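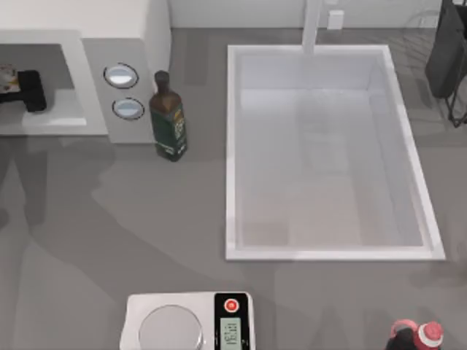 Why run the kitchen in simulation before building the second arm?
Mostly money. A bad joint limit costs me nothing in software, and I've already stripped one gearbox on the bench.

Posted in: Shop Log > Arms & Grippers
Search the log... Go

May 24, 2024

Back on Kutilus tonight (that's the two-arm build, for anyone from the shop reading over my shoulder). I loaded the kitchen again with seed 3616 and went through all the views before touching the controller. The overhead one is nice and wide now - sink, scale, the green bottle next to the appliance, all in one go. The close view is tight, but I can see the fingertip right beside the painted piece and that's what I wanted from it! 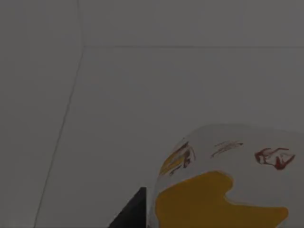 Close view, fingertip at lower left of the painted piece.

Things to do before the next run:

1. Move the overhead view back a little. The scale is still half out at the bottom and I'd like the whole platform in there.
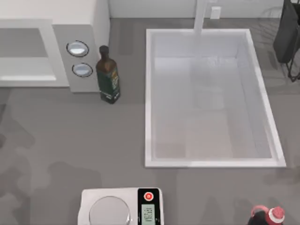 2. Redo the finger pads in Rudden. I drew them 3 mm too thick in December and never fixed the file, so the printed ones are wrong too.

3. Drop the wrist speed to 11 and leave it there, no fiddling.

4. Check the reach past the faucet to the dish rack. The planner gives me about 12 degrees to spare at the elbow, and I don't trust it.

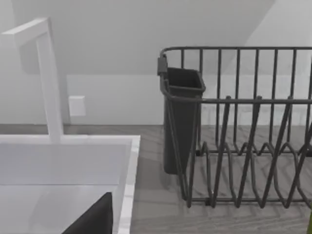

Etornam Dankwa thinks the elbow number is wrong because I'm still using the old link lengths, and wants me to measure the real arm on the bench before I change anything in the planner. Fair enough, calipers tomorrow. I also need to order more Jollov bearings.

We use cookies to remember your log settings. OK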